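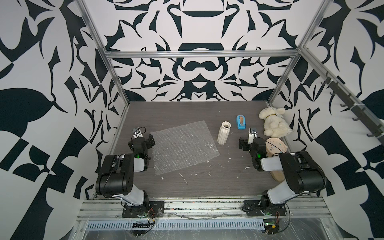 Vellden Storage and Packing Center
Quarterly Safety Inspection Checklist, Packing and Returns Area
Date of inspection: Feb 17, 2020
Areas covered: Packing Room B, Aisles 1 to 6, loading door

1. Exits and walkways
Exit doors open fully from inside: Yes
Walkways clear to marked width: No
Comment: Two pallets were standing inside the yellow line at Aisle 4. Moved during the visit. Repeat finding from July.

2. Fire protection
Extinguishers tagged and in date: Yes
Sprinkler heads clear of stored goods: No
Comment: Cartons on the top level of Aisle 6 are too close to the heads. Lower the stack by 20 inches and send written confirmation to the Dukivetti office.

3. Electrical
Panel doors closed and labeled: Yes
Extension cords in permanent use: None found
Comment: Panel 2 label is faded but still readable. Replace at next service.

4. Work surfaces and surroundings
Tabletops sound, no splinters or raised edges: Yes
Lighting adequate for close work: Yes
Comment: Patterned wall coverings are to be checked for loose corners at each inspection.

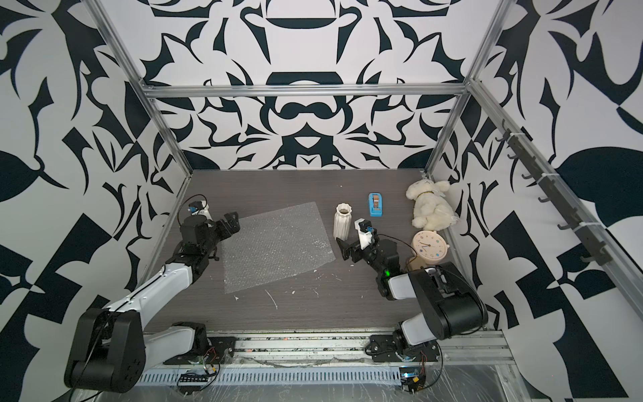
Item 4: Dark wood-grain tabletop with black-and-white patterned walls.

5. Ladders and lifting
Ladders numbered and inspected: Yes
Load limit of 70 pounds posted at the hoist: No
Comment: The sign has come down — a new one is on order from Zerouali Supply. Hoist use is suspended until it is posted.

6. Fragile goods
Wrapping material within reach of the packer: Yes
Breakage log up to date: No
Comment: Entries stop at number 468. Chipped or cracked pieces must be logged before they leave the table.

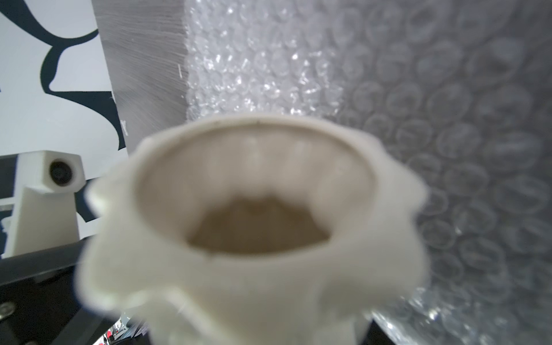 Item 6: Cream-colored piece with scalloped sides, bubble wrap behind.

7. First aid
Kit stocked and sealed: Yes
Eyewash station tested weekly: Yes
Comment: None.

Result: Passed with corrections. Open items are 1, 2, 5 and 6. Return the signed correction sheet to Drestetance Inspection Services within 20 working days.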